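Home > Shop & Garage > Storage and Organizing
Are the Uveck "keep fresh" bin liners doing anything at all?
Posted Wednesday by gravelpit
Last updated: August

gravelpit
Saw these at Wincombe over the weekend. A Uveck liner set for open plastic bins, $59, and the box says it "actively protects stored goods from dust and damp." It's a sheet of gray foam cut to fit the bottom of a bin. I stood in the aisle trying to figure out what the active part was. There's no lid in the box. Dust comes down from above, last I checked, and the foam goes underneath. Has anybody bought these and seen any difference, and how did you know?

benchdog_ret
I bought a set and I like them. Screws don't rattle when I pull the bin and the bottoms stay clean. Not sure what more you want from a liner.

gravelpit
I want it to do what the box says. Quiet screws are nice but the box doesn't say quiet screws.
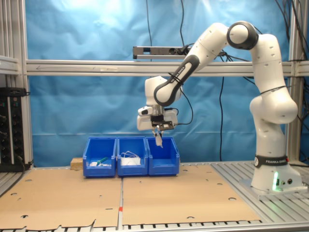 Page 3 of 20

mudroom
Chiming in from the other side of this. I keep everything in plain open bins with nothing in the bottom and I've never had a problem I could pin on the bin. What I have had is a damp garage. Foam isn't going to fix that. If anything I'd worry it holds on to water.

benchdog_ret
It's closed cell foam, it doesn't hold water.

mudroom
Does the box say closed cell? I looked on the Wincombe site and it just says "advanced." That could be anything.

benchdog_ret
I poured water on mine and it beaded up. Try it yourself if you don't believe me.

two_socket
OK but beading up means the water sits there under your stuff. A bare plastic bin also doesn't soak up water. So for the money you've got the same thing as the bin, but gray.

The review on Kettle gets passed around every time this comes up, so I went and read the whole thing. They put a liner in one bin, left the other one bare, stuck both on a shelf, and then said the lined one "felt fresher." No humidity reading. One bin of each. They also don't say if they paid for the set — I'd like to know that before anything else.

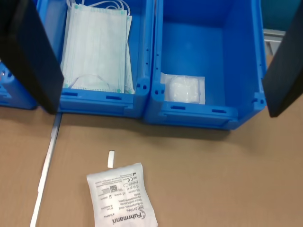 And the bins had different stuff in them! Cotton rags in one, sandpaper in the other. You can't compare those. Sandpaper curls if you look at it wrong. If they'd swapped the contents halfway through I'd be a lot more willing to listen.

benchdog_ret
You're holding a foam mat to the standards of a drug trial.

two_socket
They made the claim. I'm asking for a cheap humidity gauge and a second bin.

papertowel
Lurker here. I store paper goods, masks, gloves and so on for a community closet, and the thing that worked for us was the least exciting one. Get the bins off the concrete and put the open packs in zip bags. We did try foam from another brand before that. I couldn't tell you if it helped because we ran a dehumidifier the same month, so I don't get to claim anything either way.

gravelpit
Thank you. More reviews should have a paragraph like that in them.

shelf_life
What about plain cardboard? I line everything with it, bins, shelves, the bench too. Costs nothing, and when it gets gross you toss it.
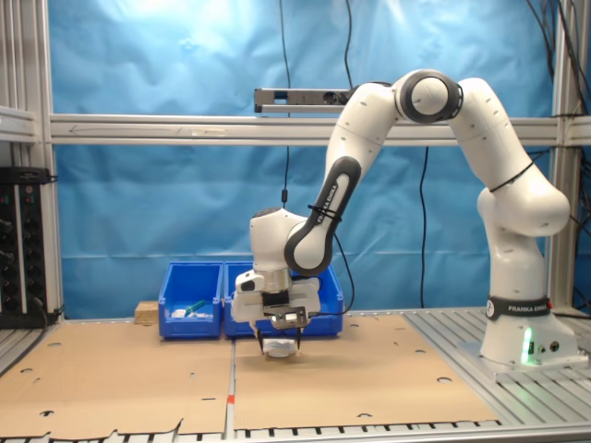
Cardboard sheets over the work surface.

mudroom
Cardboard does hold water, though, and bugs like it. I'd use it on a bench and keep it out of a bin.

shelf_life
Never had bugs. Dry climate, so maybe that's the climate and I'm giving the cardboard credit. Fair enough.

benchdog_ret
So cardboard gets the benefit of the doubt and foam doesn't?

mudroom
Cardboard is free and isn't promising me anything.

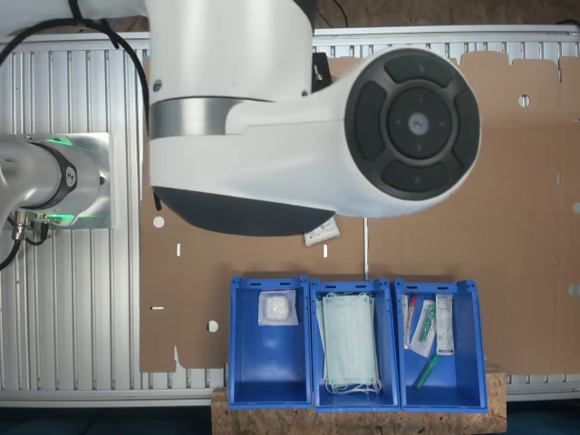
Vorketport Tool Library — Supplies & Storage Team

We got asked about these liners at the desk enough times that we bought a set. Our notes so far, for whatever they're worth: they fit the Uveck bins well and other bins badly. You can trim them with a utility knife, but the cut edge sheds crumbs. We put a gauge in a lined bin and one in a bare bin, same shelf, same contents, and the readings matched whenever we checked. It's a small test and our room is pretty dry, so a wet basement might come out different. We doubt it. We're keeping them in the drawers with the chisels, where some padding is handy.

two_socket
Same contents! Same shelf! Somebody send that to Kettle.

benchdog_ret
I'll point out they're keeping them.

gravelpit
As padding. If Wincombe sold it as padding for 20 bucks I'd have a set by now. Did you write down which gauges you used? The cheap ones drift, and I'd want to see them swapped between bins before I call it settled.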